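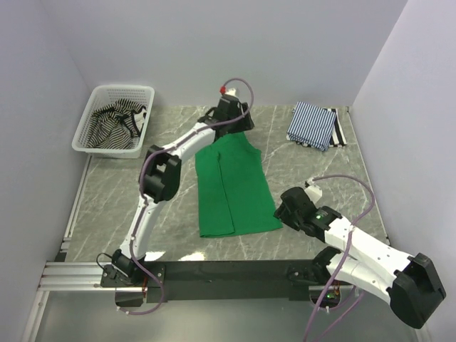
I've been following the laundry work at the Karras lab since February, and this week there's finally a result worth writing up. The group has been trying to teach a two-armed setup to fold clothes it has never handled before, and the trick they landed on is almost embarrassingly simple: let it stop halfway and take another look. Older versions planned the entire fold from one look at the flat garment and then barreled through it, wrinkles and all. The new method (they call it Mellis) breaks the job at every crease. With the green garment between the arms, folded into a tall rectangle with a crease running down it, Mellis would check how the two panels line up before picking the next place to grab. If the edges are off, it fixes them first. If they're fine, on it goes!

The numbers are pretty nice. The team ran 200 folding trials with clothes kept out of training, and Mellis got 80 percent of them to what they call "shelf ready," meaning square enough to stack without somebody tugging at the corners. The older one-look method, run on the same clothes, managed 47 percent. I asked whether they'd gone easy on the old method and was told no, it got the same arms, the same table and the same number of tries per garment. I also got a slightly pained look, so I moved on.

What surprised me more was how little training it took. They used 607 demonstrations, all recorded by people steering the arms by hand, and a good chunk of those were bad folds on purpose. Somebody would fold a sleeve crooked, back up, and redo it, so the system had plenty of chances to learn what a rescue looks like. An earlier try with only clean, perfect folds did worse on nearly everything, and it was really bad with stretchy knits, which kept creeping out of line after the first fold.

It's slow, though. All that stopping and looking adds up, and a long-sleeved shirt can take up to 80 seconds longer than it did the old way. I fold a shirt badly in about ten, so I won't be handing over my laundry just yet. Striped fabric also gave it trouble early on (it kept mistaking a stripe for a crease, which I found very relatable), and that got better only after they went back and recorded more striped clothes. Black fabric is still the weak spot. Folds in it are hard to pick out, and a lot of the failed trials were dark T-shirts.

Next up is a move to the bigger space at Ramholm, where they want to try towels and fitted sheets. I said good luck with the fitted sheets and got a laugh out of the whole room. They're also talking with Gruvari, the linen service across town, about borrowing a few bags of mixed clothes nobody in the lab has sorted or picked out ahead of time. The write-up with the full trial results should be out later this summer, and I'll post a link here once I have it.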